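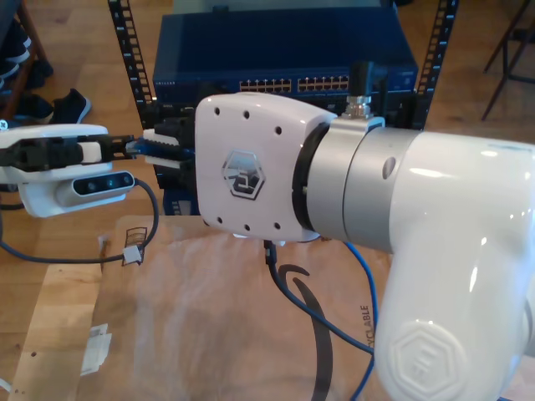
Slide 1. Bench at Skasberg: switch in the open rack, cardboard on the table.

Leave this one up while people sit down. Start when the door shuts.

Talk is on patching and cable care in small racks. Say at the outset that it is not about choosing switches. If anyone wants that, they can find me at the break.

Background, keep it short. Skasberg has 924 live ports over two floors. When we did the survey in February we counted 1,885 patch leads, counting the boxes in the store cupboard. 432 of them had no label at either end. Pause there. Most rooms laugh and then go quiet.

Point on the bench. We put flattened cardboard down before any kit comes out. It protects the tabletop and small parts don't slide about on it as much. Any box will do. Change it when it gets soft. Mention tape: old delivery labels left on the cardboard get stuck to things, so pull them off first if you have the patience.

Open racks. For: you can reach the back of everything and see where a lead goes. Against: dust, and people hang coats on them. We went with open frames for the bench and closed cabinets on the floors. Jutach did it the other way round and are happy enough, so don't make a rule out of it.

Slide 2. Plain text, the order of work:
Trace the lead by hand from end to end.
Label both ends before unplugging.
Unplug one lead, move it, check the port light.
Write it in the log.

Say out loud that the log is the part people skip. Ours is a paper sheet on a clipboard and gets typed up on Tuesday.
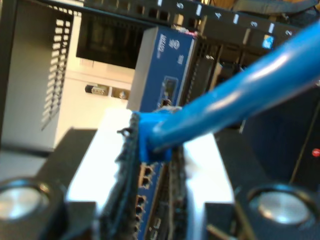 Someone at the Trương session asked whether boots were worth having at all, as they had spent years cutting them off to get at the clip. Fair question, and it will come up again. My answer then was that it depends on the boot. A soft one you can squeeze through is fine. A stiff one on a crowded panel is a nuisance, and I have cut a few off myself.

Then carry on with bends. The boot is there to spread the bend where the cable meets the plug. A thick cable wants a wide curve and will push back if you force it. If it has to turn sharply straight out of the port, it is too short or in the wrong place. Get a longer one. Don't tie it down tight to make it behave.

Ties: hook and loop only. Plastic ties get pulled too tight and then somebody goes in with cutters. Tell the Kanix story here if there is time (cutters, wrong lead, phones off until lunch). Skip it if we are past half past ten.

Colour. We tried a colour for each floor and gave it up when the green ran out. Now the colour means nothing and the label means everything. Expect disagreement. Let it run a couple of minutes.

Pass the sample leads round now and ask for them back. I lost the good one last time.

Slide 3. Label sizes and the blank log sheet. Copies on the table by the door. Then questions, and the next speaker needs the projector cable, so leave it on the lectern.

Last updated: February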